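Heat marks and finish wear on a light wood-look table top
Forum: Surfaces and Finishes

sbseixas
I have a table top with a pale wood-grain surface and a soft sheen. I want to know what it will tolerate before I settle on a cleaner and a mat thickness.
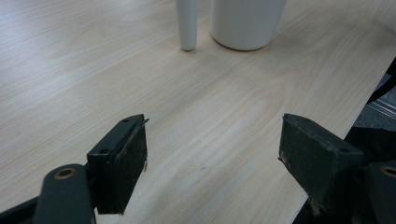

The table came out of a shop in Salem in October. There was no paperwork with it. The seller thought the core was particleboard, 15 mm. I plan to use it as a breakfast table, so coffee, toast plates, and a pan now and then. Questions are whether a hot pan needs a trivet every time, and whether vinegar is safe for weekly cleaning.

gus_abernathy
Trivet every time. The printed layer and the wear layer over it will usually survive a short contact, but the glue line under them is the weak part. Once it softens you get a bubble, and pressing it flat afterward rarely holds.

Vinegar diluted 1 to 8 is fine on the face. Keep it away from the edge banding.

soltani_s
Disagree on the vinegar. The face does not care, but people wipe toward the edge and the liquid sits in the seam. I had a desk swell along the front after a year of that. Dish soap, a few drops in warm water, wrung-out cloth, then a dry cloth.

gus_abernathy
Swelling is from water. Your soap mix is also water. If the seam is open, either one gets in. Seal the seam and the cleaner stops mattering.

soltani_s
Agreed on the seam. I still see no reason to use an acid on a surface that has no mineral scale on it.

sbseixas
The seam looks closed on the long sides. On one short side I can catch a fingernail in it for almost 3 inches.

b_hashemi
That is a re-glue job. Contact cement on both faces, wait until it is tacky, press, roll it hard with a seam roller. If the original adhesive is hot melt, try a household iron through a cotton cloth first, medium setting, no steam. Keep the iron on the band and off the top.

For sheen: do not use furniture polish. It leaves a film that smears and shows every wipe mark under a ceiling light. If someone already used it, the soap mix takes it off in two or three passes.

gus_abernathy
Seconding the iron. Skip the contact cement unless the iron fails — it leaves a thicker line and you will see it.

sbseixas
Ironed it. Held on the first try except at the corner, where I used a little wood glue and tape for 14 hours. Going with soap and water, cork trivets, and felt under anything ceramic.

soltani_s
Check the corner again when the heating has been on for a month. Dry air opens them.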